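Llego al taller de Grorosow cuando ya han empezado y Suqin Yu, la capitana, me hace un gesto de que me siente y me calle. El club lleva desde septiembre con lo mismo - cerrar cremalleras - y hoy toca tanda larga: 20 intentos seguidos, sin tocar nada. ¡Y yo que pensaba que vendría a ver robots jugando al fútbol!

El brazo se llama Bach, no me pregunten por qué. En la competición Fultanel dan 90 segundos por bolsa, y me confieso incapaz de hacerlo yo con más de dos seguidas sin enfadarme.

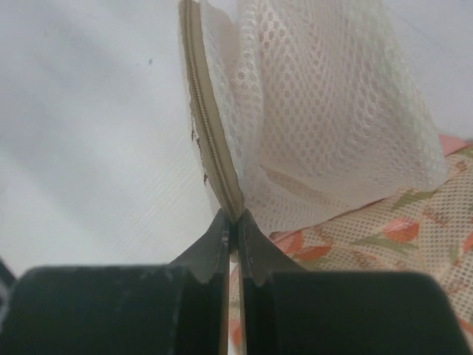 La pinza de Bach sujeta la cremallera de una bolsa de malla blanca.

«La malla es lo peor, se dobla como quiere», me cuenta Suqin (16 años, y habla de tejidos como una modista). Antes practicaban con estuches rígidos y les salía casi siempre, claro. Luego me dejan a mí los mandos y tardo una eternidad en agarrar algo - se ríen todos, con razón. Prometo volver para la final.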